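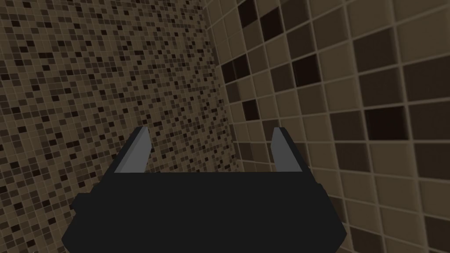
Figure 2. Rendered view of a tiled internal corner, with small mosaic tiles on the left wall and larger square tiles on the right.

3.2 Joint density and cleaning effort

The length of grout joint in a square metre of tiled wall depends on the size of the tile and very little on anything else. For square tiles laid on a plain grid, halving the side of the tile doubles the joint length. A mosaic finish therefore carries far more grout than a large-format finish over the same area, and grout is the part of the wall that takes up soap residue, body oils and limescale. The glazed face of the tile takes up almost none of these. Corners where two tile sizes meet (Figure 2) are common in refurbished bathrooms, where a decorative wall has been set against a plainer one.

Earlier work on tiled surfaces has mostly dealt with the slip resistance of floors. Walls have been treated as a matter of appearance, and the maintenance guidance given to tenants seldom separates one tile format from another. In the housing blocks at Stondport the same cleaning sheet was issued for every bathroom, whatever the wall finish. Ha and Heo raised this point in the pilot report but did not measure it.

We compared 12 bathrooms in the Stondport blocks. All had cement-based grout of the same grade, supplied by Pumix, and all had been regrouted in the same contract. Bathrooms with a window were left out, as were those in which the extractor fan had been disconnected. Residents were asked to clean as they normally would and to write down the product used and the time spent on the shower walls. Inspections were carried out in November, when windows elsewhere in the flats were generally kept shut and indoor humidity was at its highest.

Discolouration was scored on joints only. The scorer, Seul-gi Heo, used a printed grey scale held flat against the wall, with the room light on and the door closed. Scores were taken at knee height, at shoulder height and in the internal corner. A repeat score was made by Hye-jin Ha without sight of the first, and where the two differed by more than one step the joint was scored again by both.

The corner joint was the darkest part of the wall in most bathrooms, whichever tile format was present. This is consistent with slower drying, as air movement is weakest there and water running down either wall tends to collect at the junction. Away from the corner, discolouration per metre of joint was similar for mosaic and large tiles. The difference lay in the total length of joint to be cleaned, and this was reflected in the time recorded by residents.

Two cautions apply. The time records were kept by the residents themselves and are likely to be rounded. Corners also vary in how they are finished – some were grouted and others sealed with silicone – and the two materials do not discolour in the same way. Silicone corners were scored on the same scale but are reported separately in Section 4, together with the results for the Pudalano sealant.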